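### 4.2 Who rings, and who gets rung back

I should say at the start of this section that I went into Brilusberg expecting to write about policing, and came away with far more notes about telephones. The trouble on the Lamrani embankment in January had been all over the local papers (broken shop windows, two buses stoned, a lot of frightened people walking home by the back roads), and my plan was to set the police log against what residents told me. That plan lasted until my first morning with the log. It was a beautiful document, neatly typed, and it recorded almost none of the incidents people later described to me over tea.

So I changed the question. I stopped asking how many incidents there had been, which I don't think anyone can now say, and started asking who had reported one, to whom, and what they heard afterwards. I ended up with 47 interviews, most of them in people's kitchens or at the back of shops, and more than 400 pages of notes. Kiri Whitcombe did the coding with me and disagreed with me often, for which I'm grateful. Where we couldn't settle on a code we left the passage out of the counts and kept it for the discussion in section 5.

The first thing that jumped out was how few people had rung the police themselves. They rang a cousin, or the man who runs the tyre shop, or the night porter at the Nolar flats, and that person was supposed to pass it on. Sometimes he did! The porter had a notebook of his own and let me copy from it, and for the worst evening it holds 10 calls. The police log for the same hours and the same streets holds 3. I don't want to make too much of one notebook, and the porter himself told me he muddled his times after midnight, but the gap turned up again and again in smaller ways.

Rimantas Stankevičius, who has studied night-time disorder in port towns for much longer than I have, warned me early on against reading a gap like this as concealment. I was a bit put out at the time (I had rather fallen in love with concealment) but he was right to say it. Duty officers at Lamrani wrote up a call when a car had been sent. With two cars for the whole embankment, a good many calls never became entries, and the officers I spoke to saw nothing odd in this. One of them said to me, quite kindly, "If we didn't go, what would I write?"

Residents saw it very differently. For them the call was the event. A woman who sells phone cards near the bridge could tell me the minute she rang and the name of the officer who answered, and she was still cross that he'd asked her to spell the name of her street. She has lived on it all her life. When I told her there was no entry for her call she went very quiet and then said she wouldn't be ringing again, and I have thought about that a good deal, as it may be that my asking did some harm.

Figure 4 goes with this section, and the coding sheet is in Appendix B. 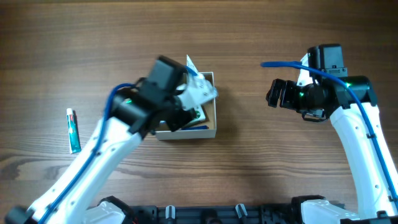 **Figure 4.** Two white arms over a wooden tabletop, with an open cardboard box beneath the left gripper.

### 4.3 The rumour problem

Kiri and I had our longest argument over what to do with things that people had heard but hadn't seen. By the second week there was a story going round Brilusberg that gangs were being driven in by lorry from Grellareck, and by the third week I'd been told it by people on both sides of the river, a taxi driver, a dentist and a boy of twelve. Nobody I interviewed had seen a lorry. Several had changed their route to work on the strength of it all the same, and one family had sent their daughters to stay with an aunt.

My first instinct was to drop the lorries altogether. Kiri wanted them in, on the grounds that a rumour which empties a street has done something to that street, whatever was or wasn't on the road from Grellareck. We've kept them, in a column of their own, and they are never added to the witnessed incidents in any of the tables.

What I can't tell from our material is where the story began. The earliest mention in my notes comes from a barber, who'd had it from a customer, who'd had it from his brother-in-law, and the brother-in-law was away at sea when I tried to reach him.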